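# Teaching a four-year-old to count past "lots" – what worked at your place?

**grurau_gumtree**, 27/04/2018

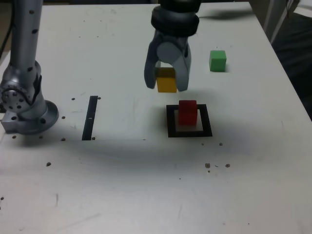 My youngest is four and a half and starts at the little school in Grurau after the summer, and I've got myself into a bit of a state about numbers. She can sing her way to twenty without taking a breath (skipping fifteen every single time, bless her), but ask her to hand you three pegs off the line and you'll get a fistful and a big smile. My sister says to start with colours and a handful of blocks, and only ever a few at once. One yellow, one red and one green on a white table would do nicely, and you ask "how many?" and then "how many if I take the yellow one up?" before you go anywhere near a worksheet. I like the idea very much, but my mum reckons it's too slow and I should be getting her onto written numerals by July. What did you lot do? I'm happy to read long answers, I've got a cup of tea and the baby's asleep.

---

**pegbasket**

Oh, I do feel for you, love. I had three of them through this and every one was different, so please take whatever I say with a good pinch of salt.

With my eldest I did the written numerals first, as your mum suggests, and he could write a lovely 5 with a flourish on it but had no notion that it was the same five as the fingers on his hand. We had to go back and do it all again with buttons and pasta. With the other two I never wrote a thing down until they asked me to. The middle one asked at four and the little one at nearly six, and you couldn't tell them apart in maths now.

Blocks are good. Egg cartons are better, in my opinion, as each egg has its own spot and they can see a gap when one's missing.

---

**Humura_Dad**

I'm going to stick up for Grandma a bit here! Our daughter loved numerals. She read them off letterboxes the whole way to the shops, and one time we stood outside number 47 for so long that the lady came out to see if we needed help. It gave her a real feeling that numbers were out in the world and belonged to everybody, and the counting of actual things came along behind in its own time.

I don't think it does any harm to have the written ones about the house. Ours were fridge magnets. We lost the 8 behind the fridge in the first month and it's still there as far as I know.

---

**pegbasket**

Letterboxes are a lovely idea, I'll give you that. I'd still say your girl was reading and my boys were counting, and those are two separate jobs.

---

**Humura_Dad**

Fair enough, though I'd say she was doing a bit of each. When we got to 80 she told me it was "nearly all of them", and I thought that showed some sense of size, even if it was a bit off.

---

**slowcooker_sal**

I taught prep for a long while before my knees gave out, so here's my two cents, and it's a long two cents.

The singing is fine. Leave the missing fifteen alone, it'll turn up. What you're after now is one touch for one number, and most little ones need an awful lot of goes at it. Get her to move each thing as she says its number, out of one bowl and into another, and she'll find it much harder to count the same one twice. Keep it to three things, then four, and don't go up until she's bored silly.

The colours are handy to begin with, but I'd drop them after a week or two. I had children who thought "three" meant the green one, as green was always last! Mix up the order, and after that use things that are all the same, like spoons.

Your sister's "take one up" question is a good one too. I'd ask it with the thing still in sight at first, and later with it hidden under a tea towel.

---

**pegbasket**

"Three means the green one" has made my whole afternoon. My youngest did that with cups. The blue one was "two" for months.

---

**inia_by_the_creek**

I'm going to be the grump and say leave her be. She's four! We lived out past Inia with no preschool for miles, and mine learned to count by feeding chooks and setting the table. I never sat either of them down with anything. If there weren't enough forks somebody complained, and that was the lesson.

There are 200 apps for this now and I wouldn't pay for one of them.

---

**slowcooker_sal**

No grumping needed, setting the table is as good as anything I ever did in a classroom. I'd only say that some children want a bit of sitting down with a grown-up, and a few minutes after lunch won't hurt them.

---

**grurau_gumtree**

You are all so kind, thank you. I've read this through twice. I tried the two bowls this arvo with spoons and she got to four, then put a bowl on her head, so we stopped there. I think I'll do the bowls and the table-setting and let Mum do letterboxes when they walk down to the park, and then everybody's had a turn.

One more question while I've got you: does anyone know if the school at Dai does a morning where the new ones can come and sit in? Ours hasn't said a word about it and I'd like her to see a classroom first, even if it's the wrong one.

---

**Humura_Dad**

Dai did when ours was starting, but you had to ring the office and put your name down. Take a hat and a snack, it went right through to lunch.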